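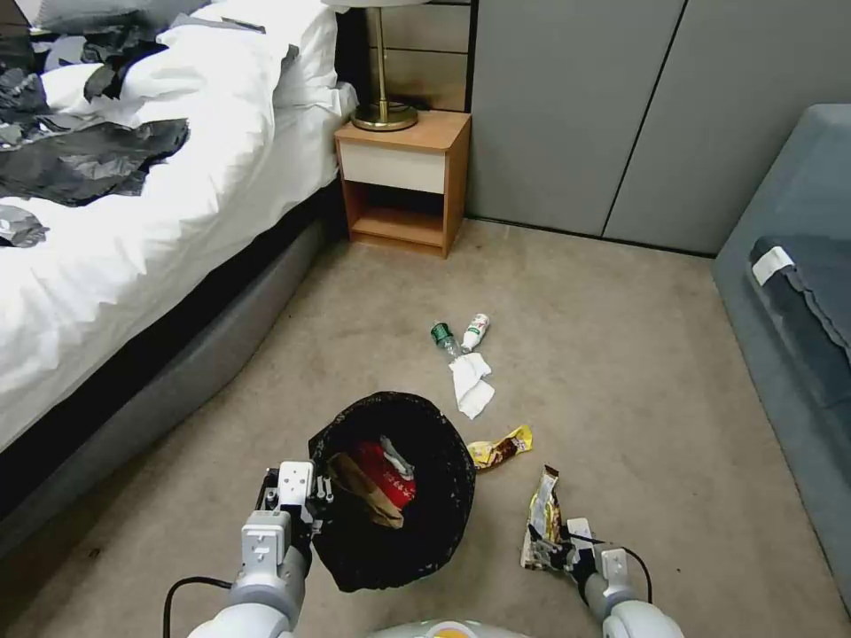
3.2 Soft furnishings and night-time humidity

The moisture taken up by bedding, upholstery and clothing is usually left out of simple models of indoor humidity, or folded into a single buffering term that is fitted after the event. The data from the Endgate flats allow the term to be examined more directly. Of the 201 flats that returned a complete set of readings, 80 had bedroom doors that the occupants reported keeping shut throughout the night, and it is these that form the main group in this section. The remainder are treated separately in Section 3.4, where mixing between rooms has to be allowed for.

Relative humidity and air temperature were logged at ten-minute intervals by Clekard sensors placed at pillow height, away from outside walls and radiators. Readings were converted to vapour pressure before any comparison was made. Nights on which a window was recorded as open for more than an hour were removed, as were nights with gaps of more than three readings in a row. This left 387 nights for analysis. The same rule was applied to the living room sensors, although these were read only for the period between early evening and midnight.

In a bedroom with bare walls and little fabric, vapour pressure would be expected to climb quickly once the room is occupied and then level off as losses through air leakage match the moisture given off by the sleeper. The measured curves do not follow this pattern closely. The rise in the first two hours was slower than the leakage rate alone would suggest, and the fall after the room was left in the morning was slower still - in many flats the room had not returned to its starting level by midday. Both effects are consistent with storage in the bedding and mattress, followed by gradual release.

Fitting the buffering term separately for each flat gave a wide spread of values. Floor area explained little of this. A better predictor was the mass of fabric in the room, estimated from a short inventory that asked for the bed size, the type of duvet, the floor covering and the presence of curtains. Carpeted bedrooms had a slower morning fall than those with hard floors, even when bed size was held constant. The effect of curtains was small and could not be separated from that of window type.

Living rooms were harder to treat. Upholstered seating is used for part of the evening only, by a number of people that the diaries recorded poorly, and cooking adds moisture in short bursts that can hide a slower signal. Throws, blankets and loose clothing add to the exposed surface and change from one day to the next (Figure 1), so that an inventory taken once is unlikely to hold for a whole monitoring period. The Mirkeo procedure used for the bedroom fits assumes a fixed surface and was therefore not applied here.

Figure 1. Upholstered sofa with a blanket over the seat, a pillow and dark clothing.
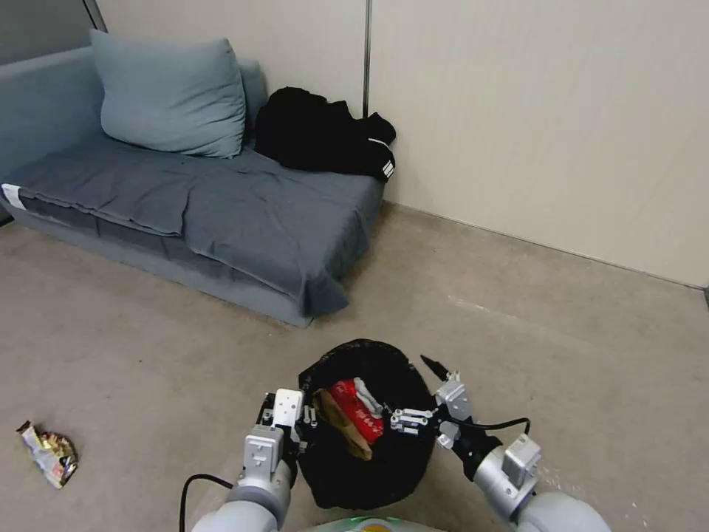
One occupant wrote in the free-text part of the diary that the living room always felt damper on evenings when the washing had been brought in and left on the seats, even if it seemed dry to the touch. Similar remarks appeared in other diaries, mostly during February. They agree in direction with the sensor record, in which evening vapour pressure was higher on days marked as wash days, but the diary did not ask where laundry was kept after drying and the point cannot be taken further with the present data.

Two limits should be noted. First, the inventory gives the mass of fabric but says nothing of the fibre. Cotton and wool hold far more water than polyester at the same humidity, and a polyester duvet in a cotton cover will behave differently from a feather one. Second, the sensors respond slowly to sharp changes. A chamber check on the units used in the Yu block showed that they reached a steady reading well within the hour, which is adequate for the overnight curves but less so for cooking peaks.

Sensitivity to the choice of starting value was tested by repeating each bedroom fit 100 times with random starts. The fitted term settled on the same value in all but a few flats, and these were the ones with the fewest usable nights. Leaving them out did not alter the ranking of the predictors - fabric mass first, floor covering second - and they have been kept in the results given in Section 3.3.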